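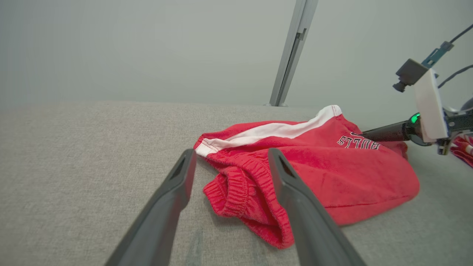
Every February the Piltden clothing swap takes over the upstairs lounge for a long weekend, and every year I tell myself I will put these pages together the same night, and then I go home and sleep for ten hours instead. So, a little late and with my apologies to everyone who wrote to ask, welcome to the sportswear page! Sportswear used to be one sad box under the coat rail, and now it has a corner of its own, thanks mostly to Telma Escobar, who believes there is a second owner for everything with an elastic waistband. The red shorts with BULLS across them in white block letters are a good case for her side — a white stripe with a thin red edge, a nice gathered waist, and that soft, slightly fuzzy look that makes you want to put them on and do nothing athletic whatsoever. They went on the sportswear list as item 44, and I had at least three people ask me about them before lunch.

We took in more than 3000 pieces this year, counting the late bags from Parden, and 2159 of them had gone to new homes by the time we locked up. Nicanor Ojeda kept the tally on the back of a seed catalog and I have decided to trust him. What was left has been folded and put away for the spring swap, apart from the winter coats, which Henryk Kalinowski drove over to Stuvine in two trips.

A few notes for those of you planning ahead. Shorts, sweats and team things are always welcome, any size, any team, and children's sizes go fastest of all. Please wash everything first and check the pockets (we have a set of house keys on a blue ribbon, if they are yours). Drop-off opens at 9 in the morning, and Fernanda Matos will be at the side door with the coffee, which is reason enough to come early.

The coats page and the shoes page are coming next, as soon as I have sorted out which boots belong with which.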